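Mayu Noguchi
July 2020

The back bedroom is getting sorted this month. It has been the room where things go when they don't have another place. Posting as I go so I can look back at what went where.

Started with the closet. Two shelves of sheets, one shelf of towels, one shelf of things that were neither. Took everything out and put it on the hallway floor. That was a mistake because the hallway is the only way to the bathroom.

Sheets first. I kept the sets that still have both pillowcases. Everything with a missing piece went into a bag. The bag is going to Viera, who makes cleaning cloths out of old cotton and said she'd take as much as I had.

Some of the fitted sheets were for a mattress we got rid of in February. I kept one to use as a dust cover for the fan. The rest went in Viera's bag.

Folding note: I put each set inside one of its own pillowcases now. Slower on laundry day, but you pull out one bundle and you have the whole set. The shelf holds more that way too.

Towels. I had been keeping the thin ones for "the beach." We haven't been to the beach with those towels ever. Bag.

The third shelf was gift sets, hotel toiletries, a hot water bottle with no stopper, and a box of 200 cotton swabs that had come open and gone all over the back. It took longer than the sheets and towels together.

Vojtěch asked (in the replies yesterday) what I use for the shelf smell. Nothing special. I wiped the boards with warm water and a little vinegar, left the doors open overnight, and put everything back the next day.

On to the bed. The drawer under the mattress end was stuck, and the reason was a Brerora catalog wedged behind it. Page edges chewed up, but the drawer slides fine now. Inside: winter socks, a phone charger for a phone I don't remember, three birthday candles.

Pulled the bed away from the wall to vacuum. Found two hair ties and the cap for the hand cream I threw out last year for not having a cap.

While the bed was out I tightened the bolts. One was close to falling out. If your bed creaks, check those before you buy anything. I had been looking at new frames on Grorkar for a week.

Rostyslav wanted to know about the mattress pad. It's the Fikau one, bought secondhand from a neighbor, washed twice. It fits at the corners and slides a bit in the middle. I wouldn't pay full price for it. For 10 dollars it's fine.

Window next. Took the curtain down and washed it cold. It came out a shade lighter, so either it faded or that was all dust. I'm going with dust.

Rehung the curtain damp so it would drop straight. It worked on the left side. The right side has a crease at knee height and I'm leaving it.

The small things have been the slow part. Bedding is easy because you either sleep on it or you don't. A drawer of soap and samples is a different job -- every piece is fine on its own and all together they fill a shoebox.

Rule I'm using: if it's sealed and I would put it out for a guest, it stays. If it's opened, it goes to the bathroom to be used up now. If I have to sniff it to know what it is, trash.

That rule got me down from a shoebox and a half to less than half a shoebox. Most of what went was hand lotion. I don't know how we ended up with that much hand lotion.

Vendula suggested giving the extra soap to the food pantry by her work. Called them and they do take it if it's wrapped. Packed a bag and she's picking it up with her own things.

Also in the drawer: a Prado sewing kit, still good, thread in four colors and a very small pair of scissors. Moved it to the kitchen where I'll use it.

Someone asked what all this has cost. So far 30 dollars, and most of that was a new set of hangers. The old wire ones were leaving points in the shoulders of everything. Everything else I already had in the house.

The hangers are the thin velvety kind. Clothes stay on them, maybe too well. You have to lift a shirt off with two hands. They do take up half the space on the rod.

Closet is finished as of this afternoon. Sheets in bundles on top, towels under them, blankets on the bottom where the shelf is deepest. I put a strip of masking tape on each shelf edge with the contents written on it so the rest of the house can put things back.

Still to do: the lamp needs a bulb, the door sticks at the top when it rains, and the nightstand has to come back from the living room, where it has been holding up the printer since spring.

Question for anyone with a guest room that gets used for other things in between: do you keep the bed made up? I've been stripping it when people leave and making it again the day before. Thinking of leaving a set on with a cover over it.

I like a tray for the guest things, and I do the sorting on the bed where there's room to spread out. You can pick up the whole lot and carry it to the dresser when somebody wants to lie down. The gold one is in use for this, with a white box, a beige bar that looks like soap, a smaller bar in a white and green wrapper and the yellow knitted piece all in together for now. The knitted piece will probably end up somewhere else. The striped sheet can stay -- the pink and mint don't match the mustard part of the headboard at all, but it's a good sheet. The dark red satiny thing up by the headboard still needs to be straightened out, and the black mat can stay rolled up against the wall until I find a spot for it in the closet.
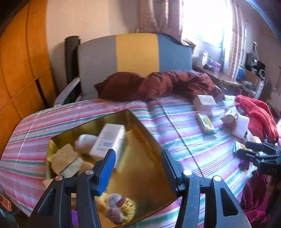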